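Tiltanby resort to drop single-night bookings on beach cottages

29 December 2025

14 shares | 3 comments

The beach resort at Tiltanby will stop taking single-night bookings for its waterfront cottages in May, when a new set of stay rules comes in for the summer season. Guests will have to book at least 2 nights, and the resort's honeymoon and anniversary packages will be sold only through the tour company Zellum.

The change covers the cottages on the bay side of the property. Rooms in the main building can still be booked for one night, and the campground up the road is run separately and is not affected.

In a notice to past guests, the resort said short stays had become hard to manage during the busy months. Cottages have to be cleaned and restocked between the last ferry out and the first ferry in, and delays on the water have often meant that new arrivals waited at the dock office for their keys.

Bookings already made for one night will be kept at the price paid. Guests who want to add a night can do so by phone until the new rules start, as long as the cottage is free.

Zellum already sells sailing and snorkeling trips along this part of the coast. Its cottage packages will start at $900 per couple and include breakfast, ferry tickets and an evening sail on the Kaushik, the two-masted boat that takes visitors around the outer reef. Lunch and dinner are extra. Port fees are included in the price, which was not the case with the packages the resort sold directly. 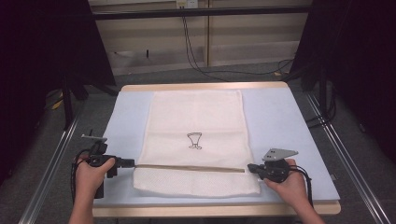
A white towel with a small goblet drawing near its center.

The evening sail leaves from the town pier and not from the resort's own dock, which is too shallow for the boat at low tide. A shuttle van will pick up guests at the front gate. The sail is canceled in high wind, and package guests can then choose between another evening and a credit toward a snorkeling trip. There is no cash refund for a canceled sail.

Ferry service to Tiltanby is also due to change. Uvico, which runs the boats from the mainland, plans to add 2 afternoon crossings on weekends through the summer. At present, travelers who land at the mainland airport after lunch often miss the last boat and have to find a room near the terminal. The company has not yet put out a full timetable, but it said the first morning boat will keep its present departure time.

Luggage rules on the ferry stay the same. Each passenger can bring one large bag and one carry-on without charge. Surfboards and diving gear need a space reserved ahead of time - the front desk at the resort can do this for cottage guests.

Travel agents in the area have given the changes a mixed welcome. Several said the fixed package should make it easier to plan a honeymoon, with the ferry and the sail on one bill. Others were worried about couples who visit Tiltanby as one stop on a longer island trip and only want a single night by the water. Those guests will now have to take a room in the main building, where only the top floor has a view of the bay.

Package bookings are expected to open early in the new year on the Zellum site. Cottage stays without a package will still be sold by the resort, by phone or at the front desk.

3 comments

reefwalker
We did one night in a cottage as part of a longer trip and it was the best stop we made. Would have skipped it under these rules. The main building is fine but you hear the road.

MJ_in_port
The weekend ferries are the real news for me. I have slept at that terminal motel twice and don't want to do it again. Any word on whether the later boats will take bikes?

sandandsalt
Does the package price cover one person traveling alone or do you pay the couple rate anyway? I looked on the Zellum site and couldn't find it.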